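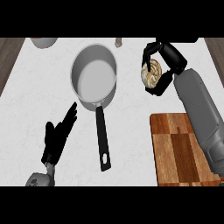
黑色长柄的不锈钢锅，厨房里的常见款式

Gendville“换锅省气”：27%的数字从哪里来

Gendville镇政府打算拿公共资金补贴居民换锅。按照2018年3月公布的方案，镇上住户交出一只旧锅，就可以凭券以优惠价在Chacko家居店买一只Kurniron牌的“节能锅”，差价由镇里的节能专项资金承担。方案说明里最醒目的一句话是：换锅家庭的厨房燃气用量平均下降27%。

这句话印在传单上，贴在公交站，也写进了镇政府网站的首页横幅。截至本报发稿时，已有1,411户登记申请。登记的人多，说明大家关心燃气账单，也说明传单印得不错。至于27%这个数字本身靠不靠得住，本报读完了随方案一起公开的试点报告，结论是：报告里的内容撑不起这么大的字号。

试点是怎么做的

试点从去年8月开始，为期六个月，由咨询公司Skultwood负责设计和执笔，参加者是镇上的200户家庭。每户领到一套Kurniron锅具和一本使用手册，每月底自己抄一次燃气表，把读数填进表格交回。报告把这六个月的用气量同各户“此前的用气习惯”相比，得出下降27%。

“此前的用气习惯”是什么，要翻到附录才看得到。它来自试点开始时的一份问卷，问的是住户平时一天开火几次、每次多久、用大火还是小火，再由Skultwood套进一个公式换算成用气量。也就是说，比较的一头是燃气表上的读数，另一头是住户凭印象填的问卷。问一个人每天炖汤炖多久，得到的回答多半比实际长一点或者短一点，偏向哪一边，偏多少，报告没有检验。各家上一年的燃气账单本来可以拿来用，报告也没有用。本报就此询问Skultwood，对方书面答复称，调取账单“涉及住户隐私，程序较为复杂”。可是这200户都签过同意书，同意提供试点期间每个月的读数，多签一行同意提供上一年的账单，看不出复杂在哪里。

更麻烦的是燃气表。Gendville的老城区住宅普遍只有一块表，灶台和热水器共用。报告里所说的“厨房燃气用量”，是用总读数减去一个估算的热水用量得到的。热水用量估高了，厨房用量自然就低，换什么锅都显得省气。报告对热水用量的估算只写了一句“参照行业通行做法”，既没有列出数值，也没有注明出处。

锅盖的问题

使用手册也值得看一看。手册要求试点住户煮东西时盖上锅盖，火焰不要超出锅底，水开以后转小火，一次只烧够用的水，炖菜提前把食材切小。这些都是好建议，跟买哪个牌子的锅没有关系。家里那只用了多年的旧锅，盖上盖子也一样省气。

试点没有设对照组。假如另找一批家庭，只发手册不发锅，六个月后把两组的读数放在一起比，锅的功劳和盖子的功劳大致就能分开。报告在“局限性”一节里承认，“使用习惯的改善可能对结果有所贡献”，随后又说“新锅具本身有助于促成使用习惯的改善”，于是把全部降幅都算到了锅头上。按照这个思路，给每户发一条围裙，也能写出一份节能报告。

退休的热工教师Sivaprasad Amin在镇上住了多年，这次没有申请换锅。他把报告从头到尾读了两遍，在空白处写满了铅笔字。他对本报说：“锅底平不平、跟灶头配不配、有没有盖子，这些当然影响用气。可要说差距有这么大，得拿同一个灶、同一锅水去比，把两只锅都写清楚是什么锅。报告里连旧锅是什么样的都没写。”

他说得没错。试点住户原先用的锅五花八门，有铝的，有铁的，有搪瓷的，也有不锈钢的。报告没有登记旧锅的材质和尺寸。按照现在的方案，任何旧锅都可以拿来换券，锅底鼓得放不稳的可以，几乎全新的也可以。后一种情况下，镇里出的补贴换来的是一只差不多的锅。

厂家怎么说

Kurniron对节能效果的解释是“三层复合锅底”，中间夹一层导热较快的金属，让热量分布更均匀。复合底在厨具市场上并不新鲜，做菜不容易糊锅也是真的。不过受热均匀和少用燃气是两回事。火焰的热量有相当一部分从锅边散到空气里，锅底里面夹几层，并不能把这部分热量叫回来。

本报请Kurniron提供实验室测试结果。公司市场部发来一份两页的材料，内容是用新锅烧开一壶量的冷水所需的时间，与“市售普通锅具”相比缩短多少。普通锅具是哪一款，没有写。新锅有没有盖盖子，没有写，但材料的配图里新锅盖着盖，普通锅敞着。本报追问两只锅的测试条件是否相同，市场部回复说会向技术部门核实，到截稿时还没有下文。

Chacko方面的态度要轻松一些。店方表示，他们只负责凭券售卖，节能效果请咨询镇政府或者厂家。镇政府的说法则是，数据由第三方机构出具，镇里不作二次评估。三家依次推过去，最后都指向Skultwood的那份报告，而报告的封底上写着，本研究所用锅具及部分经费由Kurniron提供。

由厂家出钱的研究未必就不可信，各行各业都有这样的例子。问题在于镇政府的传单把它称为“独立试点”。拿了厂家的锅和厂家的钱，设计和计算又没有经过第三方复核，“独立”二字用在这里，恐怕要换一个词典才讲得通。镇政府发言人在电话中解释，“独立”的意思是“试点由镇政府以外的机构完成”。

优惠价优惠了多少

换锅券的价格同样有可以细看的地方。传单上列出了Kurniron锅具的“建议零售价”和凭券价，两者相减，看起来住户占了很大便宜。本报记者去Chacko店里看过，同款锅在没有券的情况下也从来没有按建议零售价卖过，货架上常年挂着促销价签。补贴金额却是按建议零售价和凭券价之间的差额计算的。换句话说，专项资金补的那一块里，有一部分是店里本来就会让给顾客的钱。

这一部分究竟有多大，取决于促销价的高低，而促销价由店方决定。方案里没有条款要求Chacko在活动期间公布平日售价，也没有规定补贴必须按实际售价结算。镇政府表示，合同细节属于商业信息，暂不公开。花公家的钱买锅，价格却成了商业信息，住户有理由多问几句。

另外，凭券只能买一个品牌，在一家店买。方案公布之前有没有征集过其他厂家的报价，镇政府的回答是“经过市场了解”。做过什么样的了解，问过哪几家，有没有书面记录，发言人说需要时间整理。

试点住户的看法

参加过试点的住户，意见并不一致。本报联系到的几户人家都说新锅好用，手柄不烫，容易洗。说到省气，有人觉得账单确实少了，有人说没注意，还有一位住户坦率地讲，试点那几个月家里孩子去外地念书，吃饭的人少了，做饭自然也少，她在表格的备注栏里写过这件事。报告的正文和附录都没有提到备注栏，也没有说明家庭人口变动的住户是怎样处理的。

还有住户提到，有一个月忘了抄表，后来是照着前后两个月的读数估着填的。这样的表格有多少张，报告同样没有交代。平均值算到最后，只剩下一个光滑的27%，没有误差范围，也没有分户的分布。200户里有多少户用气量下降，有多少户没有变化，有多少户反而上升，读者无从知道。一份报告敢把平均数印成横幅大小，总该肯把底下的数据也放出来。本报已向Skultwood索取去除姓名和地址后的分户数据，对方答复“正在研究”。

钱还可以花在哪里

节能专项资金的来源是住户每月账单上的一笔附加费，按规定应当用在“能够证实的节能措施”上。这个措辞写在资金的管理办法里，锅具补贴能不能算“能够证实”，管理办法没有讲由谁来判断。

老城区的住户多年来抱怨的是另外一些事：热水管没有包保温层，旧灶头火焰发黄，窗缝漏风。灶头火焰发黄往往意味着燃烧不充分，除了费气，还有安全上的隐患，清洗和调校灶头的花费远比一套锅低。Amin说，他给街坊调过灶头，调完火焰就由黄转蓝，不需要发券，也不需要谁去读一份报告。至于调一次能省多少气，他没有给出数字。“我没量过，就不说。”

镇政府对这些建议的回应是，灶头检修和管道保温“将在后续阶段统筹考虑”。后续阶段什么时候开始，方案里没有写。换锅活动的开始日期倒是写得很清楚，连取锅时排队从哪个门进都画了示意图。

当然，也不能因为报告写得粗糙，就断定新锅一点气都不省。旧锅底部变形得厉害，或者锅小火大，换一只平底的、大小合适的锅，多少会有改善。只是这样的改善到底有多大，对哪些家庭有用，现有材料答不上来。已经登记的住户也不必急着退掉，可以先看看自己的旧锅：底是平的，盖子还在，尺寸跟灶头相配，那么换不换大概主要看喜不喜欢新锅的样子。

想要自己验证的住户，办法并不难。量同样多的冷水，用同一个灶眼、同样的火力，旧锅和新锅都盖上盖子，各烧开一次，中间等灶头和锅凉下来，关掉热水器，分别记下燃气表前后的读数。多做几回，取个平均。家用燃气表的末位读数不够细，一次烧得太少看不出差别，所以水宁可多放一些，烧完可以灌进保温瓶。这套办法比不上实验室，可是至少两头用的都是同一块表。

镇政府表示，会在换锅活动结束后委托机构进行效果评估。受委托的机构尚未最后确定，发言人说，Skultwood“熟悉情况，在考虑范围之内”。评估会不会设对照组，会不会调取上一年的账单，发言人没有正面回答，只说“会参照试点阶段的成熟方法”。

登记窗口目前仍然开放，住户可在镇政府办事大厅或Chacko店内服务台办理，需带上燃气账单和一只旧锅。旧锅交出后不予退还，方案中没有说明回收的锅如何处理。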